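Budgeting for the second cell

13/01/2024

The quote from Hesanon came back higher than the one from Tilik, and for a while I assumed that settled it. It doesn't, quite. The two are quoting for different things, and it took me two evenings with a spreadsheet to line them up.

Tilik sells a pair of arms, power supplies and a box of cables. Mounting is left to the buyer. Hesanon includes the rail, the base plates and a spare gripper for each side. Once I added the rail and plates to the Tilik figure, the gap came down to 400 pounds. Shipping takes off a bit more, as Hesanon sends everything in one crate and Tilik wanted to send three.

The arms are the part everyone asks about, but they are also the easiest part to price. The rest of the cell is where my first budget went wrong. I had one line called "frame and sundries" and it was short by over 30 per cent. Aluminium extrusion is cheap by the metre and expensive by the bracket. I had also left out wall panels, connectors, cable clips and the tabletop itself. All of these now have their own lines.

Clothes are the work for this year, mostly trousers and shorts, with both arms on one garment at a time. That decides the reach, and the reach decides the width of the table. I would like the second cell to match the first closely enough that parts can be swapped between them, down to the posts and the bar across the back. 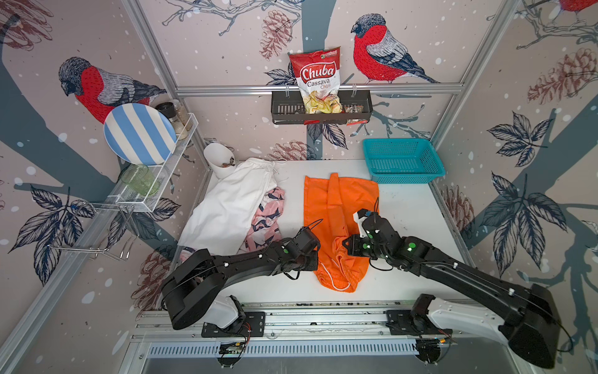 Rania Amrani wrote in after my last post to say that I should price the downtime before the arms. Her group bought from Dantas, was happy with the hardware, and then waited 6 weeks for one wrist motor. In her view a spare motor for each joint type should be on the first order, even if it means dropping something else, and the supplier's repair times should be asked for in writing.

I have taken most of that advice. The plan now has 4 spare motors, two for the wrists and two for the grippers, and a spare control board. To pay for them I have removed the second set of shelves and the better of the two power supplies. I asked both suppliers for repair times. Tilik answered the same day with a number. Hesanon sent a brochure.

Juststead will cut the extrusion to length again. Their lead time is fine and the ends come square, so I have not looked elsewhere.

What remains open is whether to order before April, when the current budget closes, or to split it - frame now, arms later. Splitting costs a second delivery charge. It also lets me build and wire the cell before the arms are sitting in a box with the warranty running. I am leaning towards the split and will ask Tilik to hold the price.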